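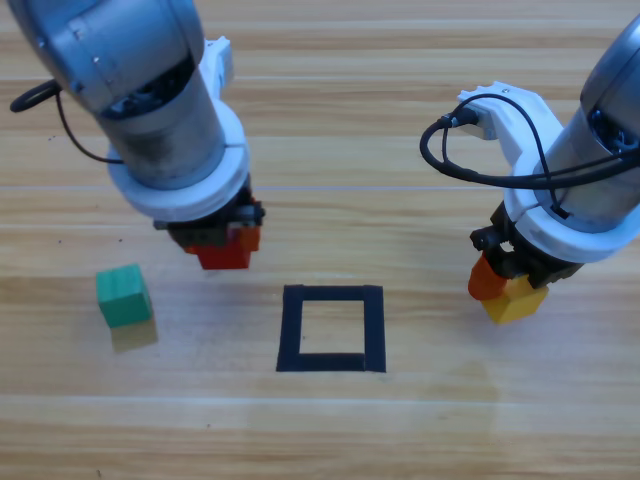
Progress report to the Fivetti Fund
Isunville Youth Football League – helmet and contact-load program
11 October 2018
Prepared by Štěpánka Ďurica, program manager

Status

The program is on schedule for the second reporting period. All four clubs have completed preseason equipment checks and have moved to the limited-contact practice plan. One budget line is underspent and one deliverable has moved to April. Both are covered below.

Equipment

The league inspected 2127 helmets before the first practice. Of these, 70 failed on shell cracks or expired certification and were withdrawn. Replacements were ordered through Clillis and issued before opening games. Shoulder pads were checked by the clubs themselves, and the Ndung'u Park club has not yet returned its forms. We have extended its deadline once.

Face mask hardware was the most common repair. Clips from the older stock corrode at the screw, and the clubs have been told to replace the full set when one fails. 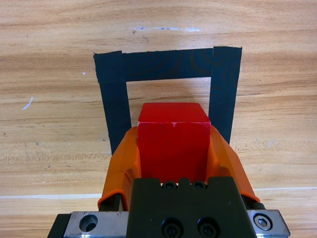
Loop straps are being changed at the same time, as the labor cost is the same.

Contact load

Full-contact drills are limited to two sessions per week in all age groups. Coaches log start and end times on a single sheet, collected after each game. Habibur Hettiarachchi enters the sheets and returns incomplete ones to the head coach. Compliance was weak in the first two weeks, mostly missing end times, and has improved since the sheet was shortened. The under-12 coaches asked for a separate code for tackling against bags – this was added.

No injury comparison with last season is offered in this report. The earlier records do not separate practice from games.

Budget

Spending on coach training is $2725 below plan. The second clinic was combined with the first when the field was closed for drainage work. We request approval to move this sum to replacement hardware.

Work for the next period

1. Collect the outstanding shoulder pad forms and close the inspection file.

2. Enter the remaining practice sheets through the end of the playoffs.

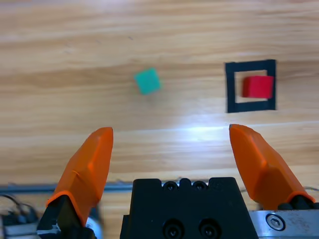 3. Hold the postseason meeting with head coaches and record proposed changes to the contact limits.

4. Deliver the reconditioning schedule, now due in April.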